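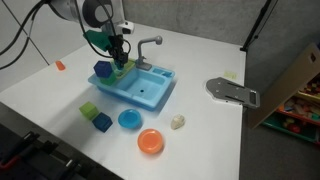

Home | Shop Tips | Bench Notes | Arms and Grippers | Archive
Print this page | E-mail this page

Tips for Teaching a Small Arm by Hand or by Remote

These notes apply to tabletop jobs: blocks into a sink, plates onto a rack, cups upright. They were collected over one long project at the Jurton workshop, which produced 2,507 recorded runs, of which 1,162 were good enough to keep. Most of the difference was operator habit. The hardware caused fewer problems than expected.

Before the first run

Clear the table down to the things the task uses, plus the clutter you have decided to include. Write the clutter down. A stray object that sits in the same spot for a whole afternoon becomes part of the lesson, and the arm may do poorly once it is gone.

Check cable slack with the arm at its farthest reach and again with the wrist fully turned. A cable that hangs free in the home position can catch on a faucet or a raised rim halfway through a move. Leave a small loop at the gripper and tie the rest well back toward the base. If the loop touches the work at any point in the sweep, shorten it.

Wipe the tabletop. White tables show block colors well but also show glare. Turn off any lamp that throws a bright patch on the work area, and close the blinds if the session will run past 4 p.m.

Fix down anything that must not move. Toy sinks are light and slide when the gripper brushes the basin wall. Two strips of removable putty under the rear corners will hold one. Check it every 53 runs or so that you do not drift into the habit of correcting for a sink that has crept forward.

By hand or by remote

Hand guiding means holding the arm and moving it through the task. It is quick to learn and gives a good feel for contact. Its drawbacks are that your own hand and sleeve get into the camera view, and that pushing on the wrong joint puts a wobble in the path. Hold the arm below the wrist with one hand and steady the forearm with the other. Do not push on the gripper fingers.

Remote control keeps you out of the way. It costs you the sense of touch, and depth is hard to judge for the first few sessions. Stand or sit where you can see the gap between the fingertips and the object directly. Judging the gap from a screen alone gives late closes and scraped rims.

For work inside a basin, use remote. For long sweeping moves over an open table, either will do. Do not mix the two in one set unless the log says which run was which.

Picking up blocks

1. Come in from above. Stop a finger's width over the block and line up before going down.

2. Square the fingers to two flat faces. A grip across the corners will hold until the first turn of the wrist.

3. Go down until the fingertips are past the middle of the block. Stop short of the tabletop.

4. Close, wait a beat, then lift straight up. The pause shows up in the recording as a clean change from one step to the next.

5. Clear the rim by at least the height of the block before moving sideways.

Blocks that nearly touch are harder than single blocks. Take the one with the free side facing the gripper first. If neither has a free side, nudge one away with a closed gripper and record the nudge as its own step. Do not reach in and separate them by hand during a run.

Stacked blocks need a higher approach. Take the top one and lift it well clear before any sideways motion. Dark blue on black fingertips is hard to see on most small cameras, so a strip of light or teal tape on the tips helps the operator as much as the software. Replace the tape when it begins to lift at the edges.

Plates and cups

Toy plates are thin and sit low. Grip at the rim with one finger inside and one outside. If the outside finger cannot get under the rim, slide the plate until it overhangs the table edge and take it from there. Keep the slide slow – fast slides spin the plate.

A cup on its side should be gripped across the body, near the middle, and turned upright in the air. Rolling it upright against the table works one time in several and teaches nothing useful.

Small irregular lumps, such as toy food or pebbles, are worth including in small numbers. Use them once the block runs are steady.

Varying the layout

Change the starting layout between runs. Move the sink a few degrees, swap the plates, put a block on the far side. The most common fault in the early Jurton sets was a sink that never moved. Those runs looked tidy on playback and gave an arm that missed badly when the sink was turned.

Keep a paper card for layouts. Sticky notes are fine if they lie flat and stay away from the work area.

Store spare parts in open bins beside the table, within reach of your free hand. Sorting by material works better than sorting by color, as the color mix changes with every layout.

Mistakes during a run

Small mistakes can stay. A missed grip followed by a calm second try is useful material. Stop and discard the run if:

– an object leaves the table
– your hand enters the work area
– the arm trips its force limit
– you forget what you were doing and hover

Hovering is the worst of these for later use. Long still stretches in mid-air teach the arm to stall. Decide on the next move before the current one ends.

Session length

Take a break when the closes start coming late. For most operators this happens well before they feel tired. Compare the first and last runs of the session at double speed; the drift is easy to see side by side.

File names and logs

Name each run with the task, layout number, operator initials, and method (H for hand, R for remote). The Kilamau log sheet has columns for all four and one for remarks. Fill in remarks at once. The Carent template is shorter, but it has no column for method, and we stopped using it in June.

Back up at the end of each session. At 2,000 runs the folder becomes slow to open on an older machine, so split it by task before that point.

Care of the gripper

Brush out the finger slides weekly. Check the small wires at the gripper for rubbed spots where they pass the moving parts. Wrap a rubbed spot with cloth tape as a stopgap, and replace the wire before the next long session. Screws at the wrist work loose under hand guiding more than under remote. Mark each head with a line of paint and look at the lines before you begin.

Previous tip | Next tip | Index

Contact: Srivastava Bench Notes | Copyright Srivastava Bench Notes. All rights reserved. | Back to top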